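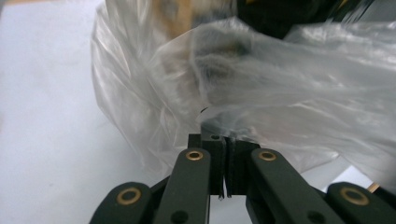 A Standelano é uma escola de formação profissional na área alimentar. Damos aulas a quem trabalha, ou quer trabalhar, em cantinas, pequenas mercearias e cozinhas de produção. Começámos com um curso de higiene e segurança alimentar, que continua a ser o mais procurado, e fomos juntando outros à medida que as empresas da zona os pediam. O de embalagem foi um deles: trata de materiais correntes, do saco de plástico translúcido ao frasco de vidro, e do que cada um permite conservar.

## O que ensinamos

Os cursos dividem-se em 3 áreas: higiene, conservação e rotulagem. Cada uma pode ser feita em separado. Quem completa todas recebe um certificado da escola, com a indicação das horas frequentadas e da avaliação final.

As aulas teóricas são dadas à noite, na sala do primeiro andar. As práticas decorrem na cozinha pedagógica Sustico, instalada no mesmo edifício, com bancadas individuais e câmara frigorífica própria.

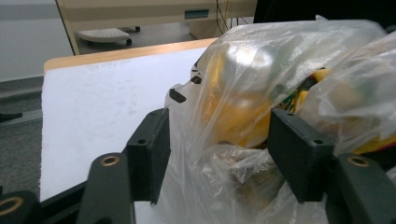

Os grupos são pequenos por opção. Um formador acompanha a mesma turma do princípio ao fim, corrige os trabalhos e faz a avaliação. Os manuais são escritos por nós e revistos todos os anos em outubro — as versões antigas deixam de ser aceites nas provas.

## Com quem trabalhamos

- **Baloch**, distribuidora de produtos secos, recebe formandos em estágio no armazém e na loja.
- **Skirerham**, empresa de refeições coletivas, inscreve os seus funcionários no curso de higiene e cede-nos fichas técnicas para as aulas de rotulagem.

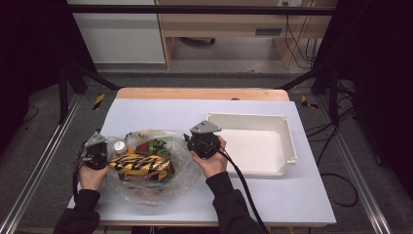
## A escola em números

No último ano letivo tivemos 486 inscrições e emitimos 422 certificados. A diferença inclui desistências, reprovações e formandos que passaram para a turma seguinte. A biblioteca técnica tem 500 títulos, abertos à consulta de alunos e antigos alunos.
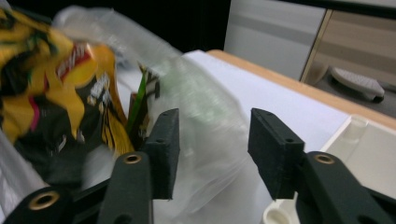 A conservação doméstica é a área mais recente e destina-se ao público em geral. O programa parte de dúvidas comuns: quanto tempo dura um produto depois de aberto, o que pode voltar ao congelador, como ler um prazo de validade. Uma das sessões é dedicada às embalagens flexíveis, como o plástico transparente e enrugado da fotografia, e à forma de as fechar depois de abertas. Não é preciso ter formação anterior.

## Inscrições e visitas

As inscrições fazem-se na secretaria ou por correio eletrónico. Pedimos documento de identificação e, para os cursos pagos por empresas, uma declaração da entidade patronal. As visitas à cozinha são possíveis fora do horário das aulas — basta combinar com a secretaria.

Página atualizada em 29 de julho de 2021.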